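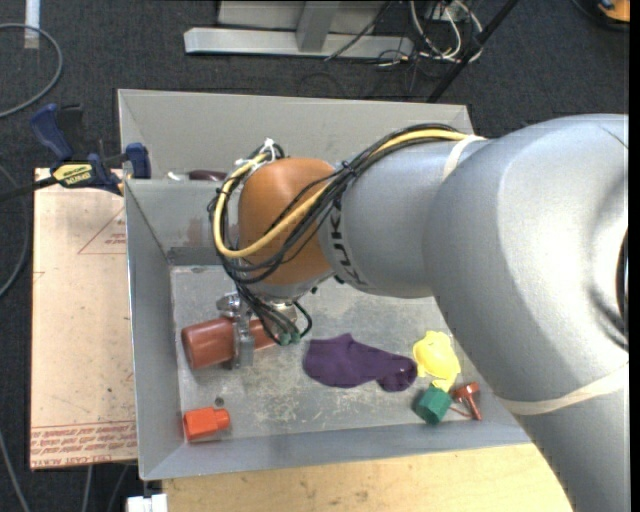 Fig. 4. Grey sheet-metal bin in use, with mixed items spread across the floor.

4. Filling and Looking After Your Bin

By now your Imora bin is unpacked, level and standing where you want it, so you're ready for the fun part. This section covers the first fill, how to lay out mixed items, how to clean the bin and what to expect from the metal as it ages. If the feet still need adjusting, go back to Section 3 first. A rocking bin is a nuisance with anything round in it.

4.1 Before the first fill

1. Peel the clear film off the inside walls. Start at a corner and pull slowly. Any glue left behind comes off with warm soapy water and a bit of patience.

2. Run a gloved hand along the top edge all the way around. It should feel smooth from end to end. If you find a burr, stop and see Section 7, Returns and Repairs.

3. Wipe the floor of the bin with a damp cloth, then with a dry one. There is usually a thin film of oil from the shop.

4. Leave the bin open to the air for an hour.

CAUTION: Wear work gloves whenever you lift or carry the empty bin. The underside has folded seams, and they are not rounded like the top edge.

CAUTION: Do not load more than 80 pounds. The floor panel will bow, and a bowed floor sends everything sliding to the middle.

4.2 What goes in

Almost anything dry! The bin was made for mixed items, and mixed is where it shines. Hard plastic, soft wrinkled stuff, cylinders, crumpled things with a bit of gloss to them: they can all share the same floor. Figure 4 has a good spread of shapes, with a reddish-brown cylinder, a blocky orange-red plastic piece that narrows to a neck, something soft in dark purple and a crumpled item in bright yellow.

Please keep these out:

Open containers of liquid
Anything still hot
Loose blades, glass or needles
Batteries, including the small ones hiding inside toys
Wet cloth (it leaves marks on the metal overnight)

Note: Strong colors are a real help. Yellow, orange and purple jump right out against the grey, while silver and grey items can be surprisingly easy to miss. If you have a lot of grey pieces, try giving them a bin of their own.

4.3 Laying out a mixed load

You can tip everything in and get on with your day, and for plenty of jobs that works fine. But if you want every item easy to see and easy to pick up, take a couple of extra minutes and lay them out. It's oddly satisfying, and you get quick at it.

1. Place the cylinders first. Lay each one on its side, lengthwise to the longest wall, and let go gently. Wait to see if it rolls. If it does, turn it a little until it settles, or slip a folded cloth against it.

2. Add the hard, blocky pieces next. Set them on their flattest side. A piece with a thick end and a thin end (a bottle, a handle, a nozzle) sits best with nothing leaning on the thin end.

3. Add the soft items. Spread each one out flat enough that you can see most of it. Wrinkles and folds are no problem at all. A small peak standing up in the middle is even handy, as it gives you something to grab.

4. Put the crumpled and glossy items in last. They are light, they shift when a heavier item bumps them, and they like to hide underneath everything else.

5. Step back and look from the side you will be working from. If two items touch, decide whether you mind. For sorting practice we like a hand's width between them. For storage, touching is fine.

Note: Leave some bare floor. A bin with open patches is much quicker to work from than a full one, and you can always top it up halfway through.

Note: Items that land in the corners are the hardest to reach, especially flat ones. Nudge them toward the middle before you start.

4.4 Sorting from the bin

Have your empty containers ready before you begin, one for each group. Group by whatever suits the job: color, material, size, or where the thing is going next. If you can't choose, start with hard and soft. It is the easiest split to make at a glance.

1. Take the items lying on top of others.

2. Take the ones along the walls.

3. Finish with whatever is left in the center.

4. Look over the empty floor once more before refilling. Small dark bits blend into the worn spots.

CAUTION: Lift heavy items straight up. Dragging them across the floor deepens the scratches and can catch the cloth pieces next to them.

4.5 Scratches and worn patches

Your bin will scratch. Pale lines and rubbed areas will show up on the floor, and after a busy season it will look properly scuffed. We love this look, but love it or not, it does no harm. The sheet metal is the same grey all the way through, so there is no paint to flake off into your load.

What does need attention:

Rust. Rub it with a fine pad, wipe it dry and add a drop of light oil.
A dent you can feel from underneath. Check that the bin still stands level.
A raised edge around a scratch. Smooth it with a fine file before the next fill.

If you would like the floor to stay neater, the cut-to-fit liner (part 449) drops straight in. Trim it slightly small so that the corners lie flat.

4.6 Cleaning

1. Empty the bin completely and shake out the liner, if you use one.

2. Brush grit toward one corner and scoop it out.

3. Wash with warm water and dish soap. Skip bleach and steel wool.

4. Dry it right away, paying special attention to the seams where the walls meet the floor.

A weekly wipe is plenty for dry items. Dusty loads may need one every evening.

For replacement feet, liners and edge trim, see the parts list in Section 8. Stacking two bins is covered in Section 5.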